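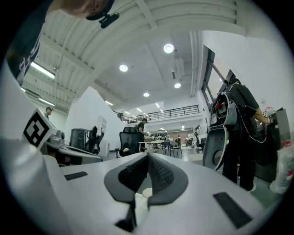 September, ground floor, lights and layout

Posted in September by the author of the Warnen notebook
Last updated: 6:40 p.m.
Search this notebook Go

Ceiling first. Four round lights plus the strip lights on the left side. The hall is bright enough for tray work and I have dropped the request for extra lamps. The light readings by the window wall came out at around 700 lux, lower under the mezzanine. Entered both in the Lakden sheet, row 128.

Afternoon on drinks clearing. White tray on the floor, cups and the rest set out along the far edge: blue aerosol can on its side at the left corner, clear cup with a pink straw, the pale pink drink with its stirrer across the rim, black cup last. Clear plastic on a white tray is a poor combination - the container nearer the front hardly shows. Next time a gray mat goes under it. Water bottles with the red labels stay off the tray, on their sides by the slatted platform.

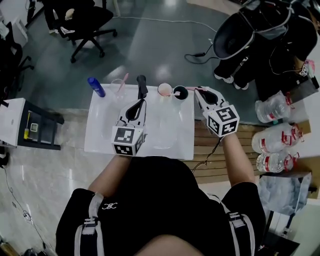
Eren wrote back at 5 p.m. that the stirrer should come out before any cup is moved, and that the aerosol can belongs in a separate bin from the cups. Agreed on the can. On the stirrer I would keep both orders and compare.

Imunar still owes us the lids. The order was for 6 sleeves and the delivery note lists none. Sent a second message.

To do: mat, second bin, tape for the cable on the floor. Refill the paper towels.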